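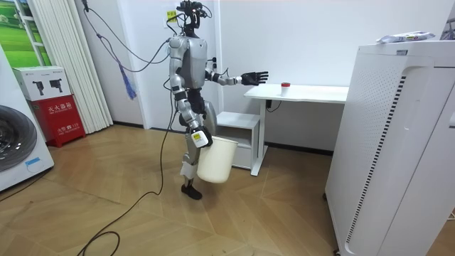
Speaker notes: Keeping Records of Household Water Use in Small Rental Properties
Plivach Tenancy and Housing Forum

Slide 1. Welcome and acknowledgements
Good morning. On behalf of the Plivach Housing Office, I thank the organisers and our colleagues from Rorska for making the hall available. Questions will be taken at the close. Printed copies of the meter sheet are on the side table.

Slide 2. Scope
The session concerns dwellings with a shared meter and no more than four tenancies. It does not deal with apartment towers, which fall under a separate policy. Legal advice on individual leases should be sought elsewhere.

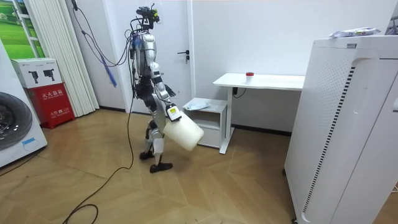
Slide 3. The Posley survey
The Office wrote to over 100 landlords in Posley in June. Replies were received from 66. Of these, 39 kept a written record of meter readings, and the remainder relied on the supplier's bill. (Pause. Allow the audience to read the table.)

Please note that the survey did not ask how often readings were taken. The question will be added to the next form.

Slide 4. Apportioning the bill
Three methods are in common use: equal shares, shares by occupant, and shares by floor area. The Office does not prescribe a method. It does require that the method be stated in the lease and that any change be notified in writing. Refer to the worked sheet, which uses a bill for 4000 litres divided by occupant. Do not read out every line. 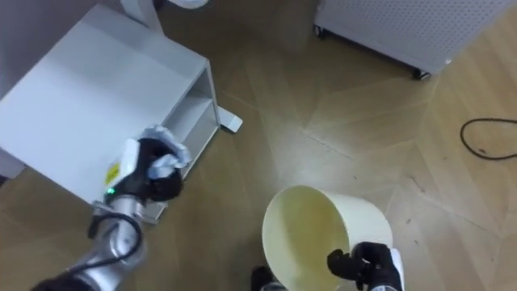
Notes prepared by Bouchra Younis, Plivach Housing Office
Nov 17, 2019

Slide 5. Leaks and disputed readings
A tenant who doubts a reading may ask to be present when the meter is next read. Both parties should initial the sheet. Where a leak is suspected, the landlord should record the date of the report, the name of the licensed plumber and the date of repair. Adanech Hadgu will speak to the Gu Street matter if it is raised; the presenter should not comment on it.

Slide 6. Retention of records
Readings are to be kept for the term of the lease and for two years afterwards. Paper and electronic copies are equally acceptable. When a property is sold, the sheets pass to the new owner at settlement.

Slide 7. Questions
Satish Mishra will carry the microphone. Enquiries about the survey data should be directed to Zhiqiang Liao. If time is short, omit slide 8 and proceed to the closing remarks.

Slide 8. Revised meter sheet
The revised sheet has a column for the meter serial number and a wider space for comments. The old sheet remains valid until present stocks are used.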